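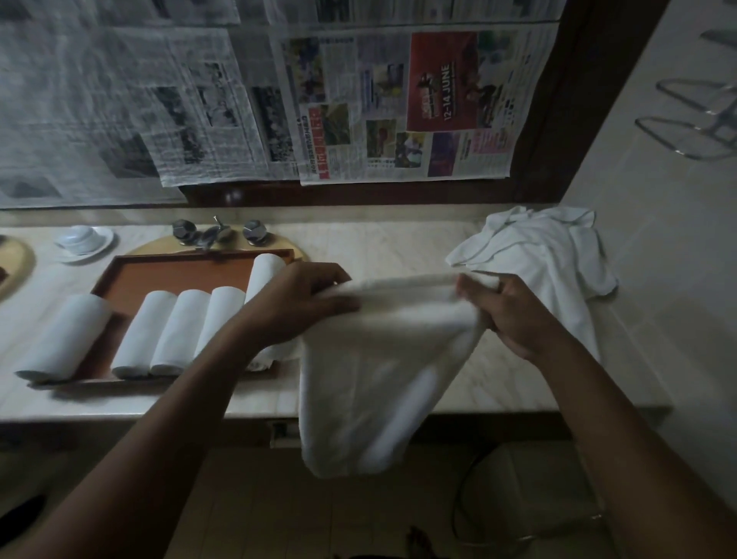

Folding a white terry towel. Terry is the fabric with all the tiny loops!

Why do towels soak up water?

Have you ever wondered how a towel gets you dry after a swim? It's all thanks to loops and a very thirsty plant!

Most bath towels are made from cotton. Cotton fibres are the fluffy hairs that grow around the seeds of the cotton plant, and they are mostly made of something called cellulose. Water LOVES to stick to cellulose. When a drop touches your towel, it clings to the fibres and creeps along the gaps between them - even uphill! Scientists call this capillary action. It also helps water climb from the roots of a tree up towards the leaves.

So what do the loops do? They give the water much more fabric to grab on to. A flat tea towel has no loops, so it fills up faster than a fluffy bath towel of the same size.

Try it yourself!

Cut a strip of paper towel and colour a dot near one end with a washable marker. Dip that end in a glass of water, keeping the dot just above the surface. Wait 2 minutes and watch the colour travel! Isla Tosh from Hundmont tried it with a green marker and got a streak of blue and a streak of yellow as well.

Word to know
Absorb: to soak something up.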